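11월 11일, 드디어 탕비 코너 정리했어요

미루고 미루다가 오늘 했습니다. 작업실 한쪽에 있는 차 마시는 자리 말이에요. 10월부터 "이번 주엔 꼭 치워야지" 하고 말만 하다가, 어제 Mpho가 커피 타러 갔다가 빨대를 와르르 쏟는 바람에 더는 못 미루겠더라고요ㅋㅋ

일단 벽 쪽 테이블 위에 있던 걸 싹 내려놓고 행주로 두 번 닦았어요. 흰 테이블이라 커피 자국이 어찌나 잘 보이는지... 컵 바닥 모양으로 동그랗게 남은 건 베이킹소다를 조금 묻혀서 문지르니까 지워졌어요. 진작 이렇게 할걸!

그다음은 초록색 쟁반. 이거 Griet가 이사 가면서 두고 간 건데 저는 처음에 색이 너무 튄다고 생각했거든요. 근데 쓰다 보니 이만한 게 없어요. 테두리가 올라와 있어서 물을 좀 흘려도 테이블까지 안 번지고, 주전자랑 종이컵을 같이 올려도 자리가 남아요. 컵은 전부 겹쳐서 한 줄로 쌓았습니다. 쌓다 보니 좀 기울었는데, 뭐 어차피 금방 줄어드니까 그냥 뒀어요.

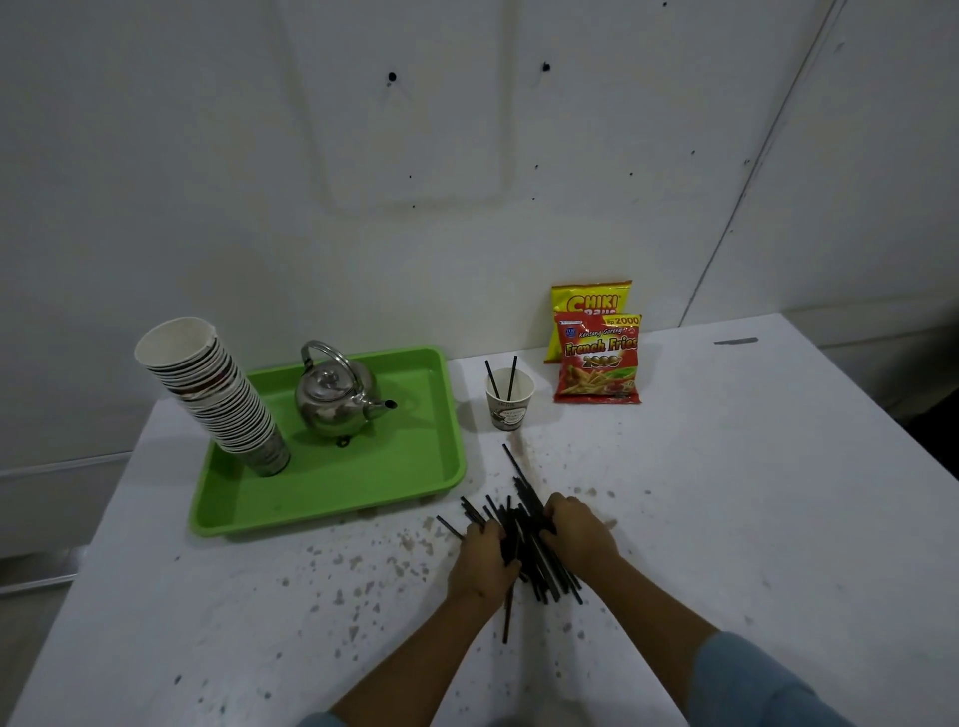
제일 귀찮은 건 역시 빨대예요. 한 방향으로 가지런히 모으려고 하면 꼭 몇 개가 삐죽삐죽 튀어나오고, 그거 밀어 넣으면 반대쪽에서 또 나오고. 두 손으로 양쪽에서 감싸서 테이블에 톡톡 치면 그나마 좀 맞춰지는데, 한꺼번에 너무 많이 잡으면 소용없어요. 조금씩 나눠서 하는 게 훨씬 빨라요. 저는 이걸 한참 헤매고서야 알았네요.

그래서 어디에 꽂아 두느냐, 이게 고민이었는데요. Arwood에서 예쁜 수저통을 봤다가 가격 보고 조용히 내려놓고 왔어요. 당분간은 종이컵 하나를 통으로 쓰려고요. 세워 놓으면 높이도 딱 괜찮고 더러워지면 바꾸면 그만이잖아요. 컵 하나에 20개쯤 들어가려나 했는데 그건 해 보다가 말았어요. 너무 꽉 채우면 한 개 뽑을 때 줄줄이 딸려 나와서 느슨하게 꽂는 게 낫더라고요. 남는 건 지퍼백에 넣어서 서랍으로!

과자는 뒤쪽 벽에 기대 세워 두는 걸로 정했어요. 눕혀 놓으면 그 위에 꼭 뭐가 올라가고, 나중에 보면 다 부서져 있어서요. Shireen은 과자를 아예 안 보이는 데 두자고 하는데 (다이어트 중이래요) 저는 반대입니다. 안 보이면 유통기한 지나서 발견돼요. 지난번에 그렇게 버린 게 두 봉지나 되거든요. 아까워 죽는 줄.

주전자는 오늘 구연산 넣고 한 번 끓였고, 물때는 다음 주에 다시 확인해 보려고요. 그리고 Rosalie가 설탕 스틱을 가져다준다고 했는데 그건 또 어디에 둬야 할지 모르겠네요. 작은 유리병 쓰시는 분 계시면 댓글로 어디서 사셨는지 좀 알려 주세요. 뚜껑 있는 걸로요!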